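Dadville Community Workshop, Building B
Walk-through checklist with comments
Date of walk-through: 2019-11-14
Filled in by: Fouad Bennani
Sheet 7, replaces the August sheet

Key: OK, FIX, ASK, N/A. Comments go under each line. If you write OK, be ready to show somebody what you looked at.

1. Entrance and walkways

1.1 Front door opens fully and closes by itself. FIX
Closes by itself if you give it a shove, so it doesn't close by itself. The August sheet says OK. I'd like to know what the weather was.

1.2 Exit signs lit. OK
All lit on main power. I didn't see them on battery and neither did whoever ticked the battery box last time, going by the dust on the test buttons.

1.3 Walkways clear to the marked width. FIX
Clear by the front benches. By the lumber rack you have to turn sideways. The yellow line is there, under the lumber.

1.4 Floor free of trip hazards. FIX
Extension cord across the aisle to the drill press, under a rubber mat. A mat over a cord is still a bump, and now you can't see the cord. The drill press needs its own outlet. This was asked for on the last two sheets.

2. Fire

2.1 Extinguishers in place and charged. OK, with a question
Needles in the green on every one I could reach. The one in the finishing room is behind the door when the door is open, and people prop that door open all day. Move it to the other side of the frame.

2.2 Monthly tags signed. ASK
Signed, yes. Same pen, same slant, same initials for every month since spring. Maybe the person is very steady. I would like to see them do one.

2.3 Oily rags in a closed metal can. FIX
The can is good. The lid was off and sitting on the bench with a coffee mug on it. Emptied nightly according to the sign. It was half full before the first class came in.

2.4 Finishes and solvents in the cabinet. FIX
Most of them. Two tins of Grirnemetti wood oil were on the windowsill in the sun. The label on the tin says "low odor, natural." Neither of those words means it won't burn. Read the back.

3. Dust

3.1 Collector running and drawing at each gate. FIX
Runs. I held a sheet of paper at every gate. It stuck at the planer, sagged at the band saw, and fell on the floor at the router table. Trirkora's brochure says up to 2,000 cubic feet a minute, and I'm sure it does that on their floor with no pipe attached. Ours has 40 feet of flex hose on it with a kink at the second bracket. Take out the kink and then we can argue about the brochure.

3.2 Bin emptied. OK
Emptied that morning. The bag clamp was left loose, so I tightened it.

3.3 Tops of lights and ducts clean. FIX
Somebody wiped the parts you can see from the door.

4. Machines

4.1 Table saw guard fitted. FIX
Guard was hanging on the wall hook. I was told it had been taken off for a narrow cut. Fine. Which cut? No one had made one.

4.2 Riving knife fitted and in line. OK
Checked with a straightedge.

4.3 Stop switches work. OK
Pressed each one with the machine running. Please don't tick this box any other way.

4.4 Band saw blade tension and tracking. OK
Tension gauge on the frame reads low for every blade we own, so I don't go by it. Went by deflection.

4.5 Drill press bolted down. FIX
Three bolts out of four. The fourth hole has a pencil in it.

4.6 Lockout tags available. ASK
There's a box marked lockout tags. It has tags in it and no locks.

5. Electrical

5.1 Panel clear in front. FIX
A rolling cart was parked there. It has wheels, as I was told, so it can be moved. Then move it.

5.2 Ground fault outlets trip and reset. OK
All by the sink and the side door. One needed two presses to reset. Write it down if it happens again.

5.3 No power strips plugged into power strips. FIX
Under the sharpening bench. Unplugged it and left a note.

6. First aid and people

6.1 Kit stocked. FIX
Plenty of bandages for small cuts, nothing for a big one. Eyewash bottle past its date. The quote from Fahmy is $149 for a wall kit with two sealed bottles. That price leaves out the bracket, so ask before ordering.

6.2 Eye protection worn. ASK
Everyone had glasses on when I walked in with a clipboard. Half were still wearing them when I came back for my pen.

6.3 Sign-in sheet matches the people in the room. FIX
It didn't. If the alarm goes, that sheet is all we have.

Overall: open, with the table saw tagged out until the guard is on and the cord in 1.4 gone before the next class. I don't accept "it's always been like that" as a comment on any line. Replies below the sheet, please, with the line number.

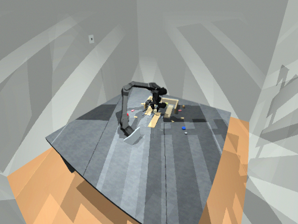 Line 4.1: the guard is back on and I've put a padlock on the wall hook so it can't go home there. Line 2.2: the tags are mine, and yes, I do them all with the same pen. Come along for the next round and bring your own flashlight. I can't agree on 3.1, though. The paper test fell down at the router table because that gate was only half open, and I'd like it done again before we start cutting hose.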